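3.2 Materials and layout of the packing bench

The second part of the study looks at how soft retail packaging behaves between the moment it leaves the crate and the moment it is identified. In our earlier work at the Bravcombe depot (Madigan and Poirier) only rigid cartons were considered, and these keep the same outline wherever they are put down. A plastic bag does not. It folds under its own weight, it takes the shape of its neighbours, and the printed side can finish in any direction. For this reason we decided to describe the bags by the state of their surface, and the dimensions given by the supplier were used only for ordering.

Two groups of packaging were prepared. The first group, called Gala in the tables, consists of white printed carrier bags with a glossy finish. The second group, called Tully, consists of plain light grey mailing bags without print. We ordered 1000 bags of the first group and 500 of the second, and all of them were stored flat in August before the trials began. Harvey Poirier kept the stock list and removed any bag with a torn seam.

Particular attention was given to the printed group. The colour of the print is strong, but the glossy surface gives bright reflections at the wrinkles, and small black lettering is lost there more easily than the large red artwork (Figure 3).

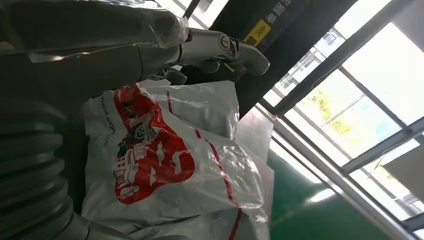
Figure 3. White plastic bag with red printed graphic, in crumpled condition; a second white bag lies behind it.

We graded the wrinkling of each bag by eye on the scale of Sindano, which was first made for upholstery fabric and was adapted by Chia-hao Tseng for thin film. Grade one is a bag with long, shallow folds only. In the highest grade the folds cross each other and the print is broken into separate patches of colour. Two persons graded every bag independently, and where they did not agree, Eoin Fahy made the final decision. It must be said that the middle grades were difficult to separate, especially for the grey bags, which have no print to serve as a reference.

The bench itself was kept simple. The working surface is dark green, so both white and grey film can be distinguished from it without effort. The scanning station has its place at the centre of the table with the conveyor belt to the right, and the crate stands on the left. 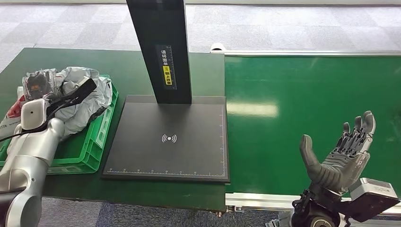 A low crate was preferred to the deep bins of the earlier study. In a deep bin the lower bags are pressed by the upper ones and their grade changes during storage, while in a low crate the heap remains loose – although it can also rise above the rim, and a bag may then slide onto the table. Such bags were returned to the crate and graded again. We did not exclude them from the results, as the same thing happens in daily work at the depot.

The order of the bags in the crate was not controlled. Chibuzor Bashir proposed to arrange them by grade, but a first attempt showed that the arrangement was lost as soon as a few bags were lifted, and the proposal was left for later work. The effect of order on the grading is discussed in Section 5.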